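Tilten Tabletop Creaser — Setup, Section 2: Paper and Scoring

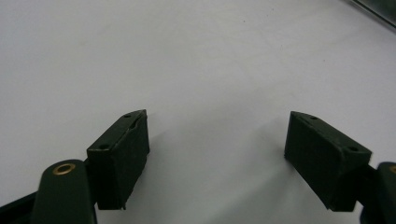 Read section 1 first if the bed isn't leveled yet. Everything below assumes it is.

Loading stock

1. Fan the stack. Heavy cover sticks together, esp. out of a fresh wrap.
2. Grain runs parallel to the crease. Check by bending a sheet gently both ways — the easy way is with the grain.
3. Square the sheet against the left guide. Snug, don't bow it.
4. Tighten the guide knob. Finger tight only.

Note: textured and felt finish papers go in good side down. The raised bead ends up on the inside of the fold.

Setting the score

1. Pick the channel. Narrow for text weight, wide for cover and anything laminated.
2. Depth dial to 2. Good starting point for most cardstock.
3. Run one scrap from the same pack. Not a similar pack, teh same one.
4. Fold toward the bead. Cracking on the spine? Go up one channel before you touch the depth.
5. Still cracking, raise the dial a half step and try again. Stop at 8.

CAUTION: Past 8 the blade can cut through and mark the channel. Channel strips are a wear part, not covered.

CAUTION: Fingers off the bed when the handle comes down. Lock the handle up before changing strips.

Long runs

Wipe the channel every 147 sheets or so on uncoated stock, more often if you see dust. Dry cloth. No alcohol on the rubber guide, it swells and then nothing is square. Recheck depth when you open a new carton, paper from a different batch can behave diffrently.

Our longest test run was 2,186 invitation covers on one strip (Sneha Tomar did that one, both shifts). Strip was done by the end.

Replacement strips: order by the letter stamped on the underside. Old Hurov strips fit but the dial numbers won't match — start at zero and work up.

Folding and trimming are in section 3.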